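Cornbread sticking to the skillet, help!

windska
Okay, second batch in a row that left half of itself behind in the pan! I made the buttermilk cornbread from the Unville fair cookbook (the one with a spoonful of honey and fresh corn cut off the cob), and the top was gorgeous, and then I flipped it and got a crater. I buttered the skillet really well, I swear. August corn is so sweet right now and I hate wasting it.

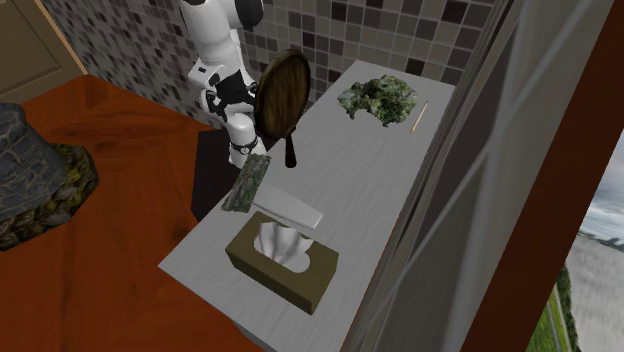 I baked it at 400 for 25 minutes, if that matters, and let it sit for maybe five before flipping. Do I need more butter? Parchment?

vukham81
Heat the skillet in the oven first, and use bacon fat or shortening. Butter has milk in it and it grabs. You should hear a sizzle when the batter goes in.

dufour
Gotta disagree on the butter, I've used it for years and mine slides right out. I'd blame the honey. Try 2 teaspoons and see.

vukham81
Honey in cornbread is a whole other fight lol. But a cold pan will stick with or without it.

windska
Ha, the honey stays!! I'll try the hot pan tonight with half butter, half shortening, and give it 2 more minutes before I flip.

dufour
Run a knife around the edge first, too.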